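Home | Products | Workstations | Accessories | Planning and Budgeting | Service | Contact

Caris 2 Two-Arm Workstation: Purchasing and Planning Information

Published by Landry Equipment Supply, Prandesbridge

The Caris 2 is a two-arm robot workstation supplied by Landry for teaching kitchens, food service training centers and university laboratories. It is intended for organizations that wish to study or demonstrate ordinary handling tasks with household equipment at table height. It is not certified for use in commercial food production, and Landry does not accept orders for that purpose.

This page is written for the person who must prepare the budget request. Technical staff should refer to the Caris 2 Installation Manual, which is sent with every written quotation.

What the purchase includes

A standard order consists of two arms, two mounting bases, one controller, one emergency stop unit, and the cables needed to connect them. The operating software is licensed to the workstation and not to a named user. The license does not expire, but updates are provided only while a service agreement is in force.

Hands and grippers are ordered separately. Most buyers begin with a jointed-finger hand on each arm. A different end fitting may be chosen for either side, and the two sides do not need to match. Buyers who are unsure which fitting they need are advised to order one type first and add a second after the initial training period. Changing an order after the build has started carries a fee.

Fabric arm covers are an optional item. They protect the joints from spills and crumbs, and they can be removed for washing. Sites that plan to work with steam, flour or liquids should include one spare cover per arm in the first order. Covers are not stocked in all colors.

What the purchase does not include

The following must be provided by the buyer:

Work table
Computer or laptop for the operator, with a display if one is wanted
Cookware, plates and other task items
Floor protection
Electrical work

Landry is often asked to quote for a table. We prefer that the buyer supply one. A plain table with a smooth, light top is suitable for most tasks, provided that it does not shift when leaned upon. The arms stand on their own bases and must not be bolted to the table. Where a second, smaller table is used for the operator's laptop, it should be placed so that its cables do not cross the reach of either arm.

Choosing task items

The cost of task items is commonly left out of requests, and it should not be. Lids, handles and soft foods place very different demands on the fingers, and a site will usually want several sizes of each. Clear lids deserve particular attention. Glass is difficult for many camera systems to locate against a white surface, and buyers who intend to work with it should allow additional setup time. A lid with a raised knob handle is easier to grip than one with a flat or recessed handle.

Steamed buns are a useful test of grip force. They are inexpensive, they mark easily, and they are close to uniform in size. A steamer with a wide basket gives the fingers enough room to enter from above.
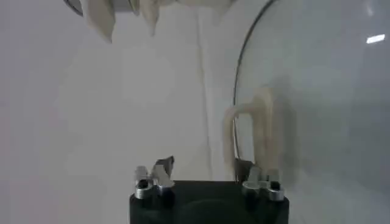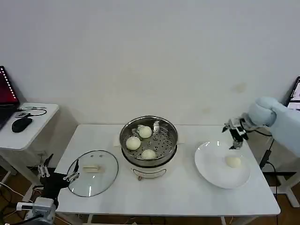

Steamed bun task with an electric steamer and glass lid. Second picture: both arms at the table, with one bun on the plate and three in the basket.

Space and power

The workstation should be placed against a plain wall where possible, with clear floor on the remaining sides. The operator must be able to reach the emergency stop without passing between the arms. Landry will review a floor plan at no charge before an order is placed, and we strongly recommend that buyers make use of this service. A hand drawing with measurements is acceptable.

The controller and any cooking appliance must be on separate circuits. An electric steamer, rice cooker or kettle can draw enough current to trip a shared breaker, and a sudden loss of power will stop the arms in place. Cables should be routed away from the area where staff stand. Wood floors are acceptable if they are level, but the bases will leave marks unless pads are fitted.

Planning the budget

Purchase requests for the Caris 2 should be divided into first-year and continuing costs. The first year covers the workstation, the chosen hands, delivery, installation and operator training. Training is given on site to groups of no more than six people. Additional groups are charged separately.

Continuing costs consist mainly of fingertip pads, covers and the service agreement. Pads are sold under part number 129 and should be treated as a supply item. Sites that handle hot or oily objects will replace them more often — a busy teaching kitchen should hold one full set in reserve at all times.

The Wiltska service agreement provides one inspection visit each year, software updates, and the loan of a replacement hand while a damaged one is under repair. It may be added at the time of purchase or later. If it is added later, an inspection is required first, and the buyer pays for that visit.

Buyers working with grant funds should note that the agreement can be paid in advance for the full length of the grant. Please state this when requesting a quotation, as it cannot be arranged after an invoice has been issued.

Requesting a quotation

Written quotations remain valid until the end of the following quarter. Orders intended for use in the fall term should be confirmed in April. Later orders are accepted, but installation before the start of classes cannot be promised.

Please quote catalog number 2107 in all correspondence and include the delivery address, the number and type of hands required, and a short statement of intended use. Questions about site planning may be addressed to Svetozár Štěpánek in the Prandesbridge office.

Page revised 1 July 2020

Comments

M. in Facilities: Does the floor plan review cover the electrical side too, or only the layout? Our kitchen lab has one circuit for the whole back wall.

Landry Sales Office: The review covers layout and the number of circuits required. The electrical work itself must be planned by a licensed electrician. Please mark the existing outlets on your drawing.

teachingkitchen: We ordered one spare cover between the two arms and regretted it the first week. Follow the advice and get one for each. Dumpling dough is hard to wash out.

R.D.: Can the pads be bought without the service agreement?

Landry Sales Office: Yes. Pads and covers may be ordered by any registered owner.

Contact Landry Equipment Supply, Prandesbridge | Copyright Landry. All rights reserved. | Back to top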